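수납이 부족하다는 말을 믿지 않게 된 과정

이사 견적을 받을 때마다 듣는 말이 있다. "짐이 평수에 비해 많으시네요." 지난번에도 들었고 그전 집에서도 들었다. 그 말을 하는 사람이 짐의 부피로 돈을 받는다는 점은 일단 접어 두자. 문제는 그 말을 들은 날 밤이면 꼭 내가 수납가구를 검색하고 있다는 것이다.

우리 집은 64제곱미터다. 둘이 살기에 넓지도 좁지도 않은데, 수납가구 회사들의 설명을 읽고 있으면 당장 무너질 집 같다. Muvden 카탈로그 첫 장에는 벽을 '잠자는 공간'이라고 불러 놓았다. 벽이 왜 잠을 자나. 벽은 원래 벽이다. 그 페이지를 넘기면 벽을 깨워 주는 장롱이 나오고, 장롱은 폭이 122센티미터이고, 하나로는 벽이 덜 깨니까 나란히 붙이라고 권한다.

Medeck 쪽은 말투가 좀 더 점잖다. 자기네 장을 들이면 수납 효율이 70퍼센트 올라간다고 한다. 무엇 대비인지 찾아봤는데 각주가 없었다. 빈방 대비라면 너무 낮고, 다른 장 대비라면 너무 높다. 상담 창에 물었더니 "고객님의 생활 방식에 따라 체감은 다를 수 있습니다"라는 답이 왔다. 체감이라니, 그럼 애초에 퍼센트를 왜 붙였는지.

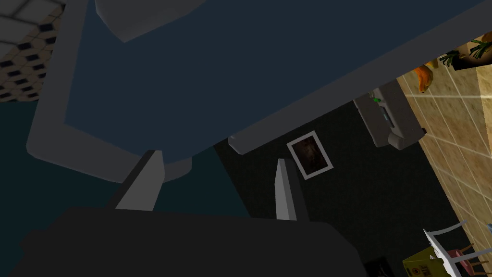
장롱을 고를 때 사람들은 치수를 잰다. 나도 쟀다. 벽 폭, 천장 높이, 문이 열리는 반경까지 다 재서 종이에 그렸고 2000밀리미터 높이면 천장 아래로 여유가 남는다는 계산도 맞았다. 그런데 종이 위의 네모는 늘 멀리서 본 네모다. 방에서 내가 서거나 앉는 자리는 그보다 훨씬 가깝고, 바짝 붙어서 올려다보면 저렇게 가구 하나가 시야 위쪽을 거의 다 먹어 버린다. 바닥에 이불 펴고 자는 집이면 더하다. 눕는 순간부터 가구가 내려다본다. 매장에서 누워 보고 사는 사람은 침대 사는 사람뿐인데, 내 생각에는 장롱도 누워 보고 사야 한다. (직원이 말리겠지만.)

치수 얘기를 한 김에 깊이 얘기도 해야겠다. 폭과 높이는 다들 크게 써 놓는데 깊이는 상세 페이지 한참 아래에 있다. 깊은 장은 많이 들어간다. 대신 뒤쪽에 들어간 물건은 다시 나오지 않는다. 작년에 산 제습제를 올해 5월에 또 샀고, 새것을 넣으려다 안 뜯은 작년 것을 찾았다. 그 뒤에는 재작년 것도 있었다. 이쯤 되면 제습은 잘 되고 있었던 건가 싶지만 포장도 안 뜯었으니 그럴 리가 없다.

정리 전문가들의 책도 꽤 읽었다. 읽은 책을 꽂을 데가 없어서 책장을 알아봤다는 게 내 경우의 결말이고. 대체로 버리라는 쪽과 나누라는 쪽으로 갈리는데, 버리라는 쪽은 그나마 돈이 안 든다. 나누라는 쪽은 결국 칸막이와 상자를 사게 만든다. Berchtold의 칸막이 세트를 써 봤는데 품질은 나쁘지 않았다. 다만 양말을 세워 꽂는 데 걸리는 시간과 서랍에서 양말 짝을 찾는 데 걸리는 시간을 비교해 보면, 나는 후자가 짧은 사람이었다. 세트에 든 설명서에는 '하루 몇 분의 습관'이라고 적혀 있었다. 그 몇 분이 다 모여서 어디로 가는지는 안 적혀 있다.

부엌도 마찬가지다. 찬장 안쪽을 층층이 쓰라는 선반을 사서 넣었더니 접시는 많이 들어가는데 아래 칸 접시를 꺼내려면 손등이 긁힌다. 결국 위 칸 접시만 쓴다. 아래 칸에는 결혼할 때 받은 것, 사은품, 뚜껑만 남은 반찬통이 살고 있다. 수납량은 늘었고 쓰는 접시 수는 그대로다. 이걸 효율이라고 부르는 사람이 있다면 아마 선반을 파는 사람일 것이다.

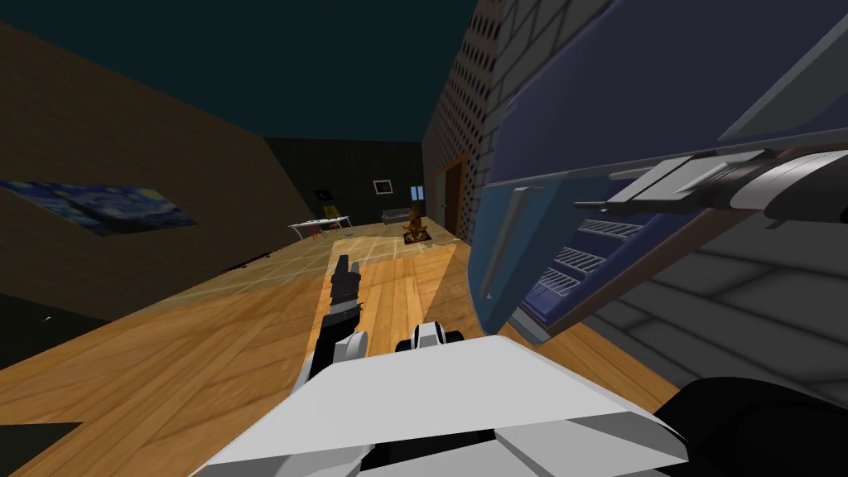

그러면 수납가구를 새로 들이면 집이 정리되는가? 들인 첫 달에는 정리된 것처럼 보이고, 그다음부터는 새로 생긴 칸만큼 물건이 늘어난다.

적어도 우리 집은 그랬다. 현관장을 바꿨을 때도, 베란다에 선반을 짰을 때도 같은 순서였다. 빈 칸이 보이면 채우고 싶어진다. 할인하는 세제를 보면서 '놓을 데 있는데' 하고 집어 드는 식이다. 놓을 데가 없을 때는 안 샀다. 나는 이게 내 의지가 약해서라고 한동안 생각했는데, 주변에 물어봐도 비슷한 대답이 많아서 이제는 가구 탓을 조금 하기로 했다.

붙박이장은 더 의심스럽다. 떼어 갈 수가 없는데 떼어 갈 수 있는 가구보다 비싸다. 업체 쪽 설명은 늘 집값 얘기로 넘어간다. 나중에 집을 팔 때 도움이 된다고. 나는 세입자라서 그 설명이 하나도 도움이 안 됐고, 그렇다고 했더니 이번에는 이전 설치가 된다는 제품을 보여 줬다. Sivetti라는 곳의 조립식 붙박이장이었는데, 옮길 수 있는 붙박이장이면 그건 그냥 장 아닌가. 이전 설치비를 물었더니 새 장 하나 값에 가까웠다. 명함은 받아 왔다. 서랍 어딘가에 있을 텐데 어느 칸인지는 모르겠다.

반대편 주장도 공평하게 의심해 봐야겠다. 텅 빈 집을 찍어 올리는 사람들 말이다. 가구 없이 살면 마음이 맑아진다는데, 나는 그런 집에 가면 가방을 어디에 내려놓아야 할지부터 모르겠다. 겨울 이불은 어디에 있을까. 선풍기는? 세 들어 사는 사람이 공구함 하나 없이 살 수 있나? 어디 다른 데 창고를 빌렸거나 부모님 댁 작은방에 쌓아 둔 게 아닐까 하고 나는 늘 생각한다. 빈 바닥은 멋있다. 다만 그 바닥이 비어 있으려고 누구네 방이 차 있는지도 같이 보여 줬으면 좋겠다.

예전에 이 얘기를 짧게 쓴 적이 있는데, 그때도 양쪽에서 다 혼났다. 정리를 좋아하는 분들은 내가 게으르다고 했고, 비우기를 좋아하는 분들은 내가 집착이 많다고 했다. 둘 다 맞을 수 있다. 그래도 장롱값은 내가 낸다.

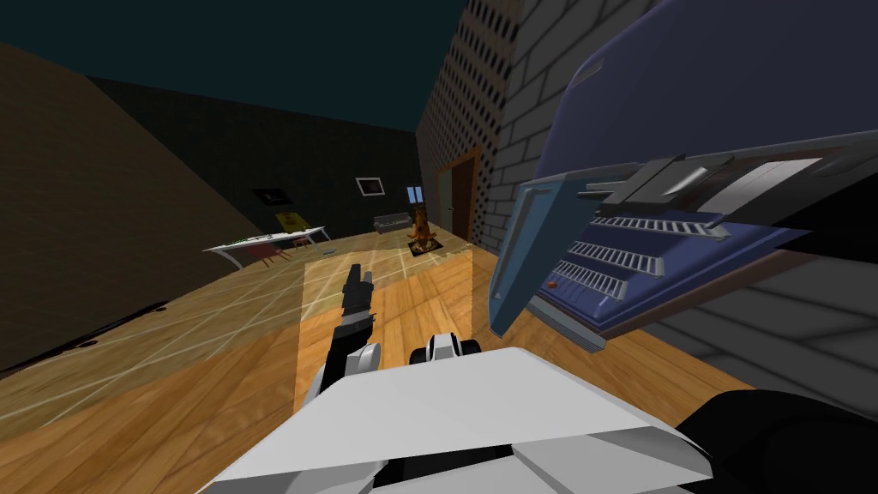
어느 독자는 메일로, 수납이 모자란 게 문제가 아니라면 왜 오래된 집일수록 다락과 벽장이 있었겠느냐고 물었다. 옛날 사람들이 물건이 많아서 그런 걸 만들었겠느냐, 계절이 바뀌면 넣어 둘 곳이 필요했던 것 아니냐는 얘기였다. 그 말에는 반박을 잘 못 하겠다. 할머니 댁 벽장에는 이불과 제기와 곶감이 있었고, 뭐가 어디 있는지 할머니는 다 알고 계셨다. 카탈로그에서 말하는 수납과는 좀 다른 것 같은데 어디가 다른지 딱 집어 말하려면 좀 더 생각을 해야 한다. 넣어 둔 것을 철마다 꺼냈다는 점은 분명히 다르다. 우리 집 상부장 맨 위 칸은 이사 오고 나서 열어 본 적이 없다.

그래서 이번에는 장롱을 안 샀다. 결심이라기보다는 보류다. 장바구니에는 아직 담겨 있고, 가끔 들어가서 가격이 내렸는지 본다. 대신 안방 구석에 쌓인 상자를 하나씩 열어 보고 있는데 속도가 느리다. 어제는 충전기만 들어 있는 상자를 열었다가 무슨 기계 것인지 몰라서 도로 닫았다. 버렸다가 그 기계가 나오면 곤란하니까. 이런 태도가 문제라는 것도 안다.

다음 이사 때 또 "짐이 많으시네요" 소리를 들으면 그때는 어느 집과 비교해서 많은 거냐고 물어볼 생각이다. 대답이 궁금하다.

댓글

익명
깊은 장 얘기 격하게 공감해요. 저는 같은 김치통을 두 번 샀습니다. 뚜껑 색깔까지 똑같은 걸로요.

지나가는 사람
양말 칸막이는 익숙해지면 빠릅니다. 한 달도 안 써 보고 쓰신 글 같네요.

글쓴이
한 달은 넘게 썼습니다. 지금은 그 칸막이에 건전지를 넣어 둡니다.

익명
이사업체 견적은 원래 다 그렇게 말해요. 저희는 원룸인데도 들었어요.

익명
충전기 상자는 절대 버리지 마세요. 버린 다음 주에 꼭 찾습니다.

최근 글
- 전기밥솥 보온 기능은 누구를 위한 것인가
- 무료 반품이라는 말의 유효기간
- 욕실 곰팡이 제거제를 비교하다가 환풍기를 고친 이야기
- 동네 도서관 희망도서, 신청하고 잊는 것까지가 절차
- 베란다 상추의 손익계산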